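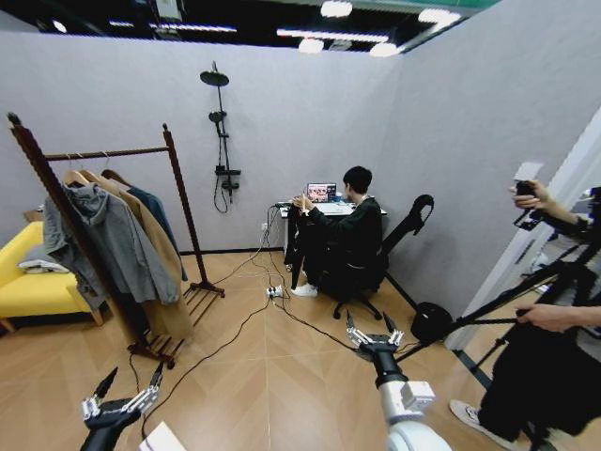 Réjean Petrenko still says that folding a sweater is the hardest thing he has ever tried to explain to anybody, and that he learned more from one term of trying to get a robot to do it than from any lecture he sat through. We hear some version of this from most of our students by the middle of the year, so we thought it might as well go near the top of the page.

Posted in July by Liesl Lehner

We are the Cemari Robotics Club at Bresport Technical College, and we work on home robots - the kind with two arms and a gripper on each, meant for the small jobs that pile up in a house. Clothes are our main subject at the moment. A coat doesn't hang the same way twice, a sleeve will slide off just when you think you have hold of it, and so there is always plenty for a new member to do, even in the first week.

The club began with a handful of people who stayed behind after Gisela Echeverría's evening class and kept on staying behind until she gave us a key. We now have 41 members. A good many came in from nursing, fashion and furniture design, and had never touched a robot before, and we are very glad of them! Forough Azimi joined to keep a friend company and ended up writing most of the notes we hand to beginners (they are long, and they are kind, and please do read them before you drive an arm).

We practice in built rooms, with real furniture and clothes on real hangers. Members take turns at the controls, and later we sit down together and go through the recordings, keeping the good attempts and labeling the others so the next group can see where the trouble started. Last year we kept 312 of them, which felt like a mountain when we were the ones doing the labeling.

Every spring we enter the Drollar Challenge, where each team gets a room, a pile of laundry and 18 minutes. We scored 83 points on our last visit, our best so far, and Zulema Mansilla has the score sheet taped inside the tool cabinet, where you will be shown it whether you ask or not.

New members are welcome at any point in the year. You don't need to know how to program, though we'll happily teach you if you'd like to learn. Evening sessions start at 6:30, and there is usually soup. Come in comfortable shoes, tie back long hair, and ask for Liesl or Forough at the front desk - one of us will come down and get you.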